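Simulated hand closes on the cloth along with the tomato

Posted in Home Builds > Simulation
2nd February

I'm building a one-arm kitchen helper in my garage. The real arm is still on the bench without its hand, so I have been working in simulation since December. The job is simple on paper: pick up a tomato from a gray dish towel on the counter and put it on a plate on the right. A red pepper already sits on that plate, so the arm has to set the tomato down beside it. I run the scene in Rastel with the Willel hand model, the black five-finger one, on a light gray forearm.

With the tomato straight on the marble the pick works nearly every time. With the towel under it, I ran 300 tries overnight and 210 of them failed. In most of the failures the fingertips go into the towel and the hand lifts a fold of it together with the tomato. In the others the tomato rolls off toward the plate before the thumb gets there.
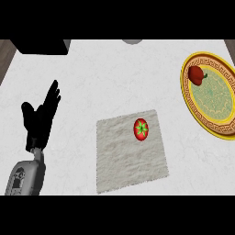

The start pose is the same for every run, hand open and fingers up, well to the left of the towel. From there it moves across, turns palm down and closes. I have the towel as a soft body, 26 points per side, and the tomato as a rigid ball with a bit of friction. The leaves on top are only for looks and have no collision shape.

I have tried closing slower and raising the friction on the fingers. Slower closing helped with the rolling but did nothing for the towel. Is this a physics setting, or is my grasp wrong? I would like to fix it before I order the last parts for the real hand.

zernham_shop

Both, I think, but start with the grasp. If you come down from straight above with all the fingers, the tips have to pass the widest part of the tomato to get a hold, and on something that small they end up at cloth level. On bare marble you get away with it because the tips hit something hard and slide in. On a soft body they push down and hook.

What worked for me on a similar setup:

Use the thumb and the first two fingers only. Keep the other two curled out of the way.
Set the target height from the middle of the tomato and not from the counter. I keep the fingertips 13 mm above the cloth at the lowest point.
Tilt the hand a little so the thumb comes in from the near side. Close the thumb first until it touches, then bring in the fingers.
Lift straight up a short way, stop, and check whether any cloth point moved with the hand. If it did, open and try again.

The last one matters more than it sounds. Your failures will be easier to sort once the script records which kind each one was.

Also look at where the tomato is sitting. In your setup it's toward the far edge of the towel, and there is less cloth past it to hold things still. Try a few runs with it in the center. If the numbers change a lot, part of this is the towel sliding on the marble, and you need more friction between those two.

garagearm

Had the same thing. Turn the towel into a rigid flat box and it goes away.

pvc_and_servos

The rigid box will make the numbers better, but the real towel is still going to bunch up, so I wouldn't stop there. It's a good test though. Run it once with the box. If the pick works, your tomato settings are fine and you can leave them alone.

On the physics side, check the contact thickness on the cloth. The default in Rastel was too thin for me, and fingertips went through between the points before the contact registered. More points will fix it too but the runs get very slow. I doubled the thickness and cut the time step in half. The towel looks slightly puffy where it touches the counter, and I can live with that.

One thing about the real hand. If you're ordering fingertips, get the soft ones. I bought the hard set from Villanueva first and they marked every tomato I tried. Soft tips also let you close with less force, and then the cloth gets dragged less if you do touch it.

Original poster, follow-up

Thanks. I ran the box test and the pick worked, so the tomato is fine. Thumb plus two fingers is in the script now, and I'm redoing the overnight batch with the thicker contact. I hadn't thought about the towel sliding. I'll try the tomato in the center after that and post both sets of numbers in this thread.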